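Timemetti Student Robotics Program
Workcell Guide: Laying Out the Floor Grid and Running the Weigh-and-Return Task

Updated 29 April 2021

This guide is intended for student teams preparing for the weigh-and-return task in the Condosel challenge. It covers the floor grid, the placement of the scale, and the order of work for a scored run. Teams should complete the arm safety module before they begin.

Before you start

Each team will need painter's tape, a kitchen scale with a flat platform, one piece of fruit, and the printed run sheet. The arm must be powered down and the stop button pressed in while anyone is working on the floor. One team member is assigned to the stop button and does no other job during the session.

Step 1. Lay the grid

Begin with the center line. It runs straight out from the front of the pedestal's base plate and serves as the reference for every other line. Lay the remaining long lines next, then the cross lines. Press the tape flat with the side of your hand, working from the middle toward the ends. Small gaps where two strips meet are acceptable. A raised corner is not — replace the strip before going on.

Step 2. Place the scale

Set the scale in its assigned cell with the display facing away from the pedestal. It may sit over a tape line if the run sheet calls for it. Turn the scale on, wait for a steady zero, and place the fruit lengthwise on the platform.

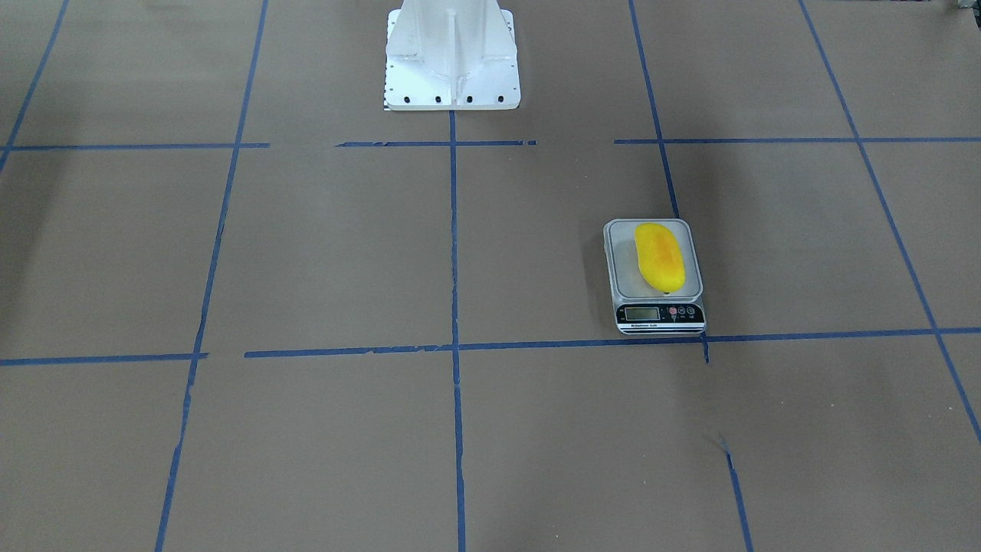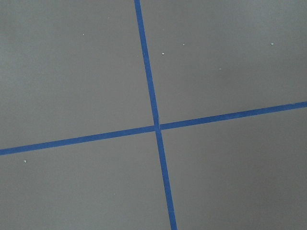

Step 3. Check the reference crossing

Drive the arm at its lowest speed to the look-down pose saved in Plarkora. Both strips of the chosen crossing must be in view. The strips need not line up with the edges of the view, but the point where they meet must be easy to find. Save the pose under your team name. If the crossing is out of view, return to the home pose and repeat the approach. Do not move the tape to suit the arm.

Step 4. Run the task

Start from the home pose. The arm lifts the fruit from the scale, sets it down in the target cell, and then returns it to the platform. Write down the scale reading before the lift and after the return. A team may make 4 attempts per session, and the best 2 are scored. An attempt ends when the fruit is back on the platform or when the stop button is pressed.

Step 5. Close the session

Send the arm home, power it down, and press in the stop button. Switch off the scale. Leave the grid in place for the next team, and report any damaged tape on the run sheet.

Questions about scoring should be sent in writing to Shahzad Orakzai, program coordinator. Run sheets for the November round will be issued with the team packets.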